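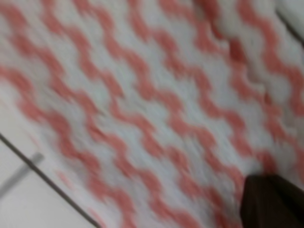 Felista Simiyu folds on the tiled counter in her kitchen. She has done it there since she moved in, and the table by the window is for eating.

"It's the right height for my back," she says. "And I use the lines. I put one edge along the grout and I know it's straight."

The cloths with the pink and white waves came from Hukier, a linen shop that closed in December. She bought eight. She washes them every four days and doesn't iron them.

"You shake it, lay it down, and push the creases out with your hand. Then in half, and in half again. My son rolls his. I told him he can roll them in his own house."

Folding is easier with a stripe, she says, than with plain white. "If the waves don't meet, you did it wrong. Open it up and start over."
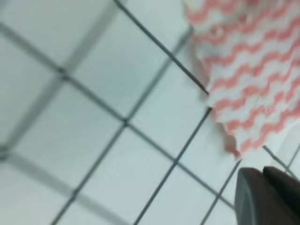 Cleaning the tile

She wipes the white tiles before any clean cloth goes on them. The grout gets a brush and baking soda. "Bleach I don't like. Olumide next door swears by it, and his kitchen smells like a pool."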